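Ticket n° 319 – Projet Plurnilent
Objet : préhension instable de récipients transparents à anse
Demandeur : Pruvost, service Essais ménagers
Prestataire : Kaleo, support technique
Priorité : normale
État : résolu partiellement, suivi maintenu

Description de l'incident

Lors des essais portant sur le service de table, le demandeur signale que la politique de manipulation fournie par Kaleo échoue régulièrement sur les carafes et pichets en verre. Le préhenseur se présente devant l'anse, se ferme, puis le récipient pivote dès le soulèvement. Le défaut ne se produit pas avec les gobelets opaques ni avec les boîtes de conservation.

Le demandeur précise que l'exercice doit aboutir à un avis sur la capacité d'une machine à débarrasser une table sans surveillance. Un pichet qui bascule, même vide, entraîne l'arrêt de la séquence.

Réponse du support, premier niveau

Nous accusons réception de votre demande. Afin de poursuivre l'analyse, nous vous remercions de bien vouloir nous transmettre :
– la version logicielle installée sur le poste de commande ;
– le journal des fermetures de pince pour la série concernée ;
– le type de garniture monté sur les doigts ;
– les conditions d'éclairage du local.

Complément du demandeur

La version installée est celle livrée en octobre. Les garnitures sont d'origine, fournies par Gernimport, et n'ont pas été remplacées. L'éclairage n'a pas été modifié entre les séries. Sur 200 tentatives avec récipient transparent à anse, 40 ont été menées à leur terme sans rotation du récipient. Le journal est joint au présent ticket.

Analyse du support, second niveau

L'examen du journal écarte une défaillance mécanique. L'effort de serrage atteint la consigne et s'y maintient. L'écart provient du point de prise : la politique vise le milieu de la paroi apparente, puis corrige tardivement vers l'anse, de sorte que les doigts se referment trop bas. Sur le verre, le contour perçu se confond avec le fond et la correction devient aléatoire.

Les démonstrations d'origine comportaient très peu de récipients transparents. Il a donc été convenu de constituer une série complémentaire, exécutée à la main avec les préhenseurs portatifs, la prise s'effectuant directement par l'anse et le récipient étant présenté sous plusieurs inclinaisons.

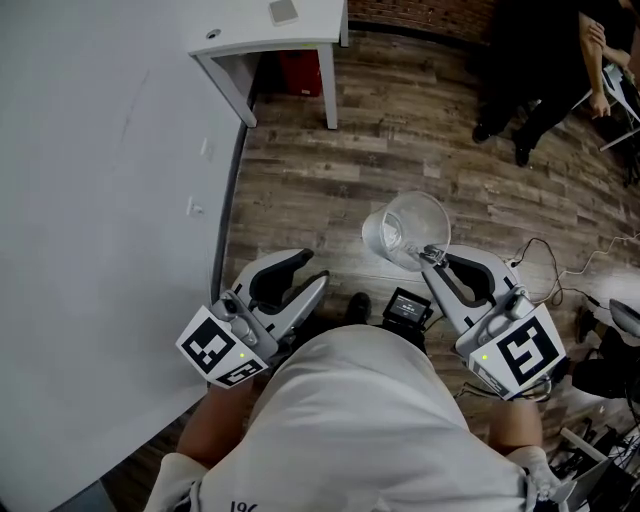 Consignes applicables à la série complémentaire

1. Vérifier, avant chaque reprise, que le voyant vert du cube de repérage est allumé sur les deux préhenseurs.

2. Saisir le récipient par l'anse exclusivement. Toute prise par le col ou par la paroi est à exclure de la série.

3. Maintenir les faces marquées des cubes dégagées ; une manche ou un câble passant devant les marqueurs rend l'enregistrement inexploitable.

4. Faire varier l'inclinaison du récipient d'une démonstration à l'autre, l'ouverture restant orientée vers le haut.

5. Marquer un arrêt entre la fermeture des doigts et le soulèvement.

6. Employer des récipients vides. Les essais avec liquide relèvent d'un protocole distinct, non couvert par ce ticket.

Résultat après mise à jour

La politique corrigée a été installée sur le poste du demandeur. Le point de prise se situe désormais sur l'anse dès la phase d'approche. Le pivotement a disparu pour les pichets à anse large. Il subsiste pour les anses étroites, 10 récipients du lot de référence étant concernés.

Observations du demandeur

Pruvost prend acte de l'amélioration. En l'état, le service considère que le débarrassage de la vaisselle opaque peut être confié à la machine sous contrôle à distance. La verrerie demeure une tâche humaine. Cette réserve sera portée au rapport d'évaluation – elle ne remet pas en cause la poursuite du projet.

Suites données

Kaleo fournira une seconde série consacrée aux anses étroites. Gernimport est consulté sur la disponibilité d'une garniture plus fine. Dans l'attente, il est demandé de retirer les récipients concernés du plan d'essai et de ne pas modifier l'effort de serrage, le réglage actuel étant conforme.

Dernière mise à jour du ticket : 20 février 2025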